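Home | Stories | Poems | Submit | About

The Coat from Dendley

by Veerle Willems
05/01/2024

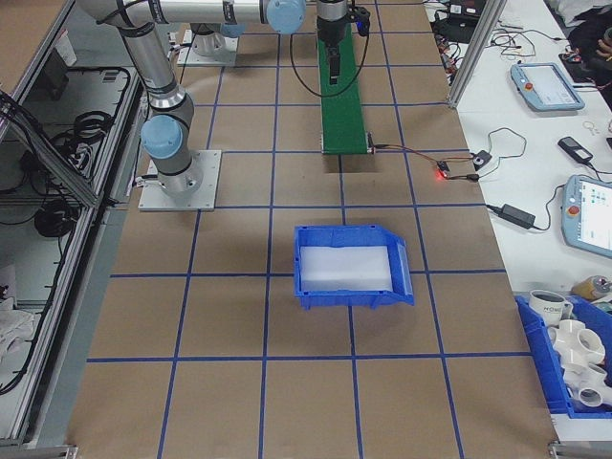

A robot arm over a narrow green conveyor belt.

My aunt left me a coat. I should say she left my cousins the house in Caldale and the good car and the piano, and she left me a coat, and I wasn't even mad, because I'd loved that coat since I was little. It was dark red wool with a collar you could hide your whole face in. She bought it in Dendley the year she was engaged to a man we weren't allowed to ask about, and she wore it every winter until she died, which was in February, so she was more or less wearing it then too.

I put it on in the lawyer's parking lot. It smelled like her (cough drops, mostly) and it was way too long in the arms. I stuck my hands in the pockets and there was a ticket in the left one. A claim ticket, the kind you get when you drop off shoes. It said Vermeulen, Dendley, and a number, and on the back in my aunt's handwriting it said "not yet."

Well, I mean, come on. You'd go too.

Dendley is two hours from Caldale if you don't get behind a tractor, and I got behind a tractor. I had plenty of time to talk myself out of it. The ticket had no date, but it had gone soft as cloth, and what kind of shop keeps a thing that long? I pictured a nail salon. I pictured a parking lot. I ate a whole bag of pretzels and pictured a very nice young man telling me he was so sorry for my loss but this was a vape store now.

But there it was on Felton Street, with VERMEULEN painted on the window and a clock in the door that said ten past something. A repair shop! Clocks and watches and music boxes, and a bell that rang when I came in. The woman behind the counter was older than my aunt would have been, with her glasses pushed up in her hair, and she looked at the coat before she looked at me.

"Oh," she said. "You're not her."

"I'm her niece," I said. "She died." I'd been saying it for weeks and I still hadn't found a good way to do it.

She came around the counter and fixed my collar. I don't know how else to tell it. She just folded it down the way it was supposed to go, and then she held out her hand for the ticket and went in the back.

She was gone long enough that every clock in the place went off, one after another, none of them agreeing. When she came out she had a box the size of a loaf of bread, tied with string, and she put it between us and didn't let go of it.

"She came by every year," she said. "She'd stand where you're standing and I'd say, do you want it? And she'd say, not yet. Then we'd have lunch."

"Every year?"

"She missed 2000. She had the flu."

I had eaten Sunday dinner with my aunt for most of my life and she'd never once said the word Dendley without being asked. I wanted to know what they ate. I wanted to know what they talked about, and whether my aunt was funny at these lunches, because at home she wasn't funny very often. What I said was, "What do I owe you?"

"Eight dollars. It was eight when he left it."

So I paid her eight dollars. I didn't ask who he was. I think I already had the string half off by then, and my hands were shaking, and those long red sleeves kept falling down over my fingers. She reached over and turned them back for me, two folds each, very neat, and I could see she'd done it before, on that same coat.

That was when I stopped pulling at the string.

"Do you want it?" she said.

The clock in the door still said ten past. Outside a kid was dragging a stick along the railings, and I remember thinking how hungry I was, pretzels or no pretzels.

"Not yet," I said.

She picked up the box and took it in the back again. I heard a drawer shut. Then she came out wearing her own coat, a green one, and turned the sign around on the door, and we went to find some soup.

Contact | All stories copyright their authors | Back to top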